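关于我们：尤瓦诺实验自动化规范部

2019年6月13日
作者：规范部编辑组
阅读时间：4分钟

尤瓦诺（Uvano）规范部负责编写和维护本公司机器人操作单元的内部标准，适用对象为液体处理、器皿搬运和样品分装三类工位。本部不承担设备销售，也不接受单台设备的选型委托。外部单位可以申请查阅标准文本，并按文本要求提交符合性检查。

现行标准共51条，分为总则、夹持、读数、记录、停机五章。每条标准包含适用范围、要求、检查方法和允许的偏离。没有检查方法的条文不予发布，已发布而检查方法失效的条文转入待修订清单，修订完成前不作为判定依据。

标准的修订每年进行一次，二月截止收稿。修订意见须注明条文编号、工位类型和出现问题时的操作步骤。只提出结论而未附操作记录的意见，登记后退回补充。
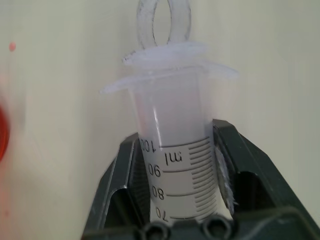
夹持一章是本部投入工时最多的部分。该章按器皿的外形分节，对圆筒形、带翼缘和带活塞的器皿分别规定接触位置、接触方向和松开顺序。透明塑料注射器归入带翼缘一节：两指从左右两侧接触筒身，接触点位于翼缘以下，筒身保持接近竖直，拇指环和活塞端不受夹持力。指面衬垫单独列为检查项目，边缘起毛、出现散乱纤维的衬垫应登记状态，由工位负责人判定继续使用或更换，判定结果写入当班记录。衬垫更换后须重新执行空载闭合和带件闭合两项检查，顺序不得颠倒。

读数一章规定刻度的识别方式。腕部视角下，筒身上的数字可能呈镜像或上下颠倒，“90”可能显示为“06”。标准要求识别程序先确定刻度方向，再读取数值，并以相邻两个标注值的递增关系进行核对。单个数字的识别结果不得直接写入记录。手指遮挡标注数字时，该标注值视为不可用，程序应改用未被遮挡的标注线。筒内液体不透明时，不得以液体透光程度推断液面位置。

记录一章要求每次夹持保存指令值、实际开度和操作编号。记录保存期为600天。记录格式采用普罗科夫（Plorkov）数据表，字段名称不得自行增删，确需扩展的内容写入备注字段。时间字段统一取自控制器时钟，不采用操作终端的时钟。

停机一章规定三种停机状态：保持夹持停机、松开停机和断电停机。盛有液体的器皿在夹时，默认进入保持夹持停机，恢复运行须由现场人员确认。远程恢复仅适用于空载工位。

符合性检查在卡利南（Cullinane）检查室进行，共74个检查项，由2名检查员独立填写检查表。两份检查表结果不一致的项目当场复测，复测仍不一致的按不符合处理。检查报告列出全部项目的结果，不给出总分，也不对设备进行排名。检查报告仅对受检工位的受检配置有效，更换手指、衬垫或控制程序版本后须重新申请。

祖马赫（Zumach）培训课程面向工位操作人员和标准编写人员，内容包括条文解读、检查表填写和偏离申请。课程不颁发操作资格，操作资格由各工位所在单位自行授予。

标准文本查阅、检查申请和修订意见均通过规范部收件处提交。申请材料使用中文，设备型号和字段名称可保留原文。

相关内容
夹持一章修订说明
镜像刻度的识别与核对
指面衬垫状态登记表填写方法
普罗科夫数据表字段对照
卡利南检查室申请须知
祖马赫培训课程大纲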